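The Terms Have Changed, and So Should We

By Yaa Ansah
25/01/2019

My gym sent me a contract last week. I have belonged to this gym since I could still touch my toes, and the old agreement fit on the back of a parking stub. The new one has 49 numbered clauses. Clause 12 says I may not hold the gym responsible for weather.

I read the whole thing, which took most of an evening and a pot of tea. I don't recommend it as a hobby, but I do think more people should try it once, the way you should once visit the place your sausage comes from.

We have all agreed to pretend about this. The company pretends it has explained itself, and we pretend we were listening. Kistden, which sells me my phone service, asks me to confirm that I have "read and understood" something it changed overnight. The box is already checked when I get there. I find that considerate.

My friend Kobina Bonsu used to write these things for a living, and he defends them. Every odd clause, he says, is the gravestone of an old argument. Somebody once slipped on a wet leaf at the door and sued, and so we have the weather. I believe him. I only wonder why I should have to tour the cemetery every time I want to use a treadmill.
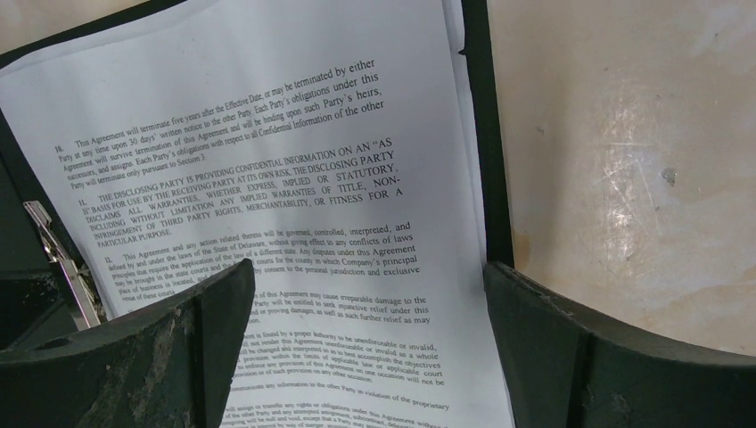

Length is the smaller complaint, though. Plenty of long things are a pleasure to read. What gets me is the voice. No human being has ever said "notwithstanding the foregoing" to someone they liked. The people at the front desk of my gym are cheerful and call me "hon." Then the paper comes out and I am "the Member, hereinafter," and I start to wonder what I've done.

It can be done better. When I rented storage space from Tetteh in December, the agreement was one page. It told me what I would pay, when they could throw out my stuff, and whom to call if I lost the key. It used the word "you." I read it standing up, signed it, and have thought warmly of the place ever since, even though the unit smells of onions.

So I have a modest proposal for lawmakers who are short of things to do. Cap the consumer contract at 700 words. If a business can't tell me in that space what it wants from me, it may want too much. Kobina says the lawyers would simply switch to longer words. Let them. I own a dictionary, and it has never once asked me to waive my right to a jury.

As for the gym, I signed. I crossed out clause 12 first and put my initials beside it. The young man at the desk said he didn't think I was allowed to do that, and when I asked him where it said so, he told me he'd never read it.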